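Used Vehicle Inspection Checklist with Comments
Dunstan Motor Inspections, Allton branch
Vehicle: compact hatchback, automatic, front-wheel drive
Type of inspection: pre-purchase, static and road test

Ratings: P = pass, A = attention needed, F = fail, N = not checked

Section A. Exterior and body

A1 Panel gaps, doors and hood: P
A2 Paint thickness, all panels: A. Right rear quarter panel reads higher than the other panels. Consistent with a respray. No filler found.
A3 Windshield: P. Light pitting on the driver side, outside the wiper sweep.
A4 Headlight lenses: A. Both hazed. Beam pattern still acceptable.
A5 Underbody corrosion: P. Surface rust on exhaust hangers only.

Section B. Tires and brakes

B1 Front tires: P. Even wear across the tread.
B2 Rear tires: A. Inner edges worn. Get a four-wheel alignment before fitting new tires.
B3 Tire pressures: A. Left rear found at 30 psi, below the door placard. Corrected before the road test.
B4 Front pads and rotors: P
B5 Rear pads: F. Below minimum on the left side. Caliper slide pin stiff. Replace pads on both sides and service the pins.
B6 Parking brake: P. Holds on the Senstead ramp in neutral.

Section C. Cabin

C1 Seat belts, all positions: P. Retract fully, no fraying.
C2 Warning lights at key-on: P. All come on and go out in the normal order.
C3 Air conditioning: A. Vent temperature reached 52 degrees F at idle. Weak for the weather. Check the refrigerant charge.
C4 Loose items: A. Umbrella under the driver seat. Remove anything that can roll into the footwell before driving.
C5 Cup holders and console lid: P. Lid latch slightly loose, holds when closed. 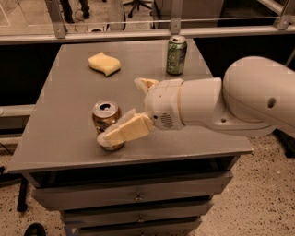
Drink cans and a sponge on a gray cabinet top.

C6 Carpets and trunk floor: P. Dry under the mats and in the spare wheel well.

Section D. Engine bay

D1 Oil level and condition: P
D2 Coolant: P. Correct color, level between the marks.
D3 Battery: A. Resting voltage normal, but the case date puts it near the end of its service life.
D4 Drive belt: P
D5 Leaks: A. Slight seepage at the valve cover gasket. No drips on the undertray. Recheck at the next oil change.

Section E. Road test

Route: Allton to Parnenmont and back, 11 miles, mixed surfaces.

E1 Cold start: P
E2 Transmission: P. Upshifts smooth. Slight delay from park to reverse, within normal range.
E3 Steering: A. Pulls left on a flat road. See B2.
E4 Braking: F. Grinding from the left rear at low speed. See B5.
E5 Wind and road noise: P

Overall: not ready for sale until B5 is repaired and E4 retested. Items marked A may be settled between buyer and seller. Retest booked for 9 a.m. at the Senstead bay.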